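The Arellano Specimen

The commission from Arellano arrived as a two-page brief and a spreadsheet. The brief asked for a typeface for use on valve housings, operating manuals and the sides of pumps. The spreadsheet listed 138 characters that had to be included, among them a degree sign, three kinds of arrow and a symbol for reverse flow which Gemechu Lemma had never seen before. He opened a new file at twenty past nine and set the units per em to 1000.

He worked at Oden, on the second floor, at the desk nearest the plotter. The studio had been set up to draw lettering for road signs and had drifted into packaging when the sign work dried up. Muireann Madigan ran it. She kept a sample of every job in a plan chest, labelled by client and release number, and did not regard a job as finished until a sheet of it had gone in the drawer.

The first difficulty was the numeral seven. Arellano's existing plates used a seven with a straight stem and no crossbar. Stamped into brass at a cap height of 7 mm and then painted over twice, it could be read as a one. The client had sent rubbings. Gemechu scanned them, laid the outlines over each other at half opacity and found that the stem angle varied by as much as four degrees between plates of the same year.

"They were cut by hand," Muireann said.

"By more than one hand."

"Does it matter?"

"It matters if I'm supposed to match them."

She read the brief again, standing up. It said the new face should be continuous with the company's heritage. It did not say which part of it. 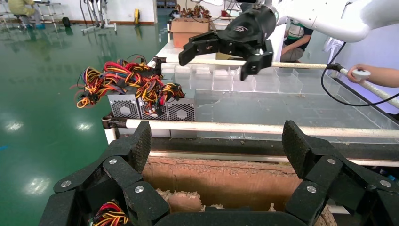 By the end of the first week he had the capitals, the numerals and half the lower case. The capitals were wide and slightly square, with a stroke of 138 units in the regular weight. He had opened the apertures of C, G and S so that paint would not close them. The R gave trouble. With a straight leg it looked like part of a different alphabet, and with a curved one it filled in at the join. He drew eleven versions and printed them in a row, and Muireann crossed out nine without sitting down.

Karine Bélanger, who did the spacing, took the file after that. She worked with the screen turned to portrait and the guides switched off. Her method was to set the letter pairs between two capital Hs, then between two Os, and to write the corrections on squared paper before she entered any of them. She sent Gemechu a list of kerning pairs with one note at the foot. The note said that the two remaining Rs were not by the same person.

He went over to her desk.

"They're both mine," he said.

"The second one has its points at the extremes. The first one doesn't. You always put points at the extremes."

He checked. She was right about the points. The curve of the leg had been built from three nodes where he would have used two, and the handles ended on odd numbers. He kept all his handles on even numbers and had done so since college. He looked at the file history. The glyph had been saved from his own machine, under his own login, at ten to four in the morning.

"Were you here?" Karine asked.

"No."

"Then it was someone with your password and a good eye. It's the better R."

He took the matter to Muireann, who was on the telephone to Titow, the foundry that would cut the punches. She put her hand over the receiver, looked at the two printouts, pointed to the first and went back to her call.

Gemechu changed his password. He also made a copy of the file on a separate drive, and put the drive in his coat. In the morning the lower case g had been redrawn. It now had a single storey and a flat tail, three nodes to the curve, all the handles odd. He compared it with the rubbings. It sat exactly over the g on the oldest plate, a maker's plate marked VENORA, the name the firm had used before Arellano bought it. None of the later plates had a g at all.

He had not scanned that rubbing. It was still folded in the envelope it had come in.

Rutilio Cuevas, the client's engineer, came in August to approve the proofs. He was a tall man with a loupe on a cord. He went down the sheet line by line and made no marks until he reached the g.

"Where did you get this?"

"From the Venora plate," Gemechu said.

"The cutter was called Adom Agbeko. He did all the plates until the works moved. He had a way of bringing the tail round flat, so that the punch wouldn't lift." Rutilio lowered the loupe. "We never had his drawings. He didn't leave any."

"Is he still living?"

"No."

Rutilio signed the sheet at the bottom right and dated it. He asked for 200 copies of the specimen, on uncoated stock, and one change, to the reverse flow symbol, which was pointing the wrong way.

Gemechu made the change that evening. He left the R and the g as they were. In the credits panel there was a field for the designer, limited to sixty characters. He typed his own name, then a comma, then the other. He saved the file, shut the machine down and put Muireann's copy of the sheet in the plan chest, in the drawer marked A.

The next time he opened the file the comma had been moved two units to the left. He measured the gap on either side of it and found no reason to move it back.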